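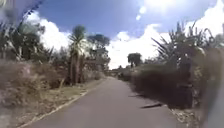 Paved section, Skellurcombe loop, under high sun.

Review: the Tessier path logger

We bought the Tessier to gather driving examples for a small outdoor robot that has to learn to follow footpaths. You steer, it records the view ahead along with your steering, and the runs go into training later. I have used it for two months on the loop at Skellurcombe.

Setup took 90 minutes, most of it spent on the mount. After that, starting a run is one button. We now have 2,590 clips, and the files have opened without trouble. 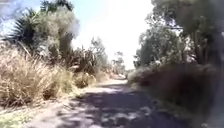 Dappled shade on the unpaved stretch.

Image quality is the weak point. Bright sky washes out, and foliage near the sides smears. For path following I can live with it -- the edge of the track is usually still readable.
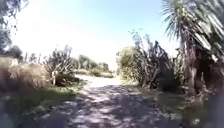 FIELD TOOLS

Shade is what our first model got wrong, so I would record plenty of it. The Tessier lets you tag a run as you go, and I tag surface and light. Agathe Le Goff, who trains the models, asked for more asphalt with hard shadows across it,

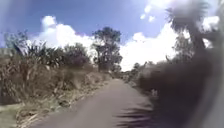 and getting those meant going back on clear days. Battery life is roughly 60 minutes, so carry a spare. The manual is thin on exporting.

I would buy it again for daylight work.

Related reviews
Clandness wheel encoder kit
Drullville battery case
Choosing a mount for rough ground

Search reviews... Go

Contact | Copyright Drullville Field Notes | Back to top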